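Drakby Community Help > Computers and Internet > Old equipment

Is it worth to keep an old office computer for storing family photos?

Asked in May by plirnen_reader
7 replies, showing 2

Hello to all. My sister's office in Farnmont is closing and they let the workers take home the old machines. I took one big computer, it is heavy and it makes noise, but it starts. I want to put all our family photos in it, also the scanned ones from my parents. It is up to 500 GB together, mostly because of the videos.

My questions are: is it safe to trust such an old computer, and should I put the photos also in another place? At the moment they are on a laptop and on one external disk which fell on the floor once. I don't have much money for this. The internet at our house in Plirnen is slow, so the online storage is difficult for us.
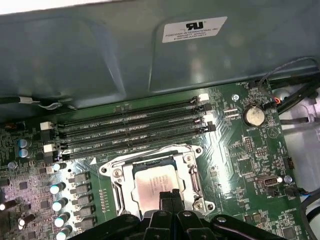
The photos matter to me more than the computer, so please tell me also if the whole idea is bad. Some of them are from before I was born and the paper ones were damaged in a flood, so the scans are the only thing we have. About the computer I know only little. On the board it is written DIMM4 CPU1 and DIMM3 CPU1 beside the long black slots, and the label on the metal has FOXCONN INTERNATIONAL INC in the first line. Is this the name of the computer, and do I need to buy memory for those slots only to keep photos? My nephew says yes, but he plays games and for him everything needs more memory.

Answer 1 (marked as helpful by 18 readers)

The idea is not bad, but please don't delete anything from the laptop after you copy. One old computer alone is not a backup, it is only one more place where the photos can be lost.

What I would do with small money: buy one new external disk, big enough for everything, and copy the photos to it first. Then copy them also to the office computer. Keep the new disk at another house, for example at your sister's, and bring it home every 2 months to add the new photos. The disk that fell I would use only as an extra, never as the main one.

After copying, open some photos from different folders, also a few of the videos. I once copied a whole folder of a wedding and half of the files had size zero. I noticed it after a year.

Foxconn makes parts for many firms, so the name on the label may be different from the name on the outside of the case. DIMM is a memory slot, and CPU1 normally means that these slots belong to the first processor. For keeping photos you don't need to fill them. If it starts and copies files, leave the memory as it is.

Answer 2

Check the electricity. Old office machines can eat a lot when they are on all day. Switch it on only for copying.

Comment from plirnen_reader: Thank you both. I ordered a disk from Ko and I will ask my sister about the cupboard. Does the disk need to stand or lie?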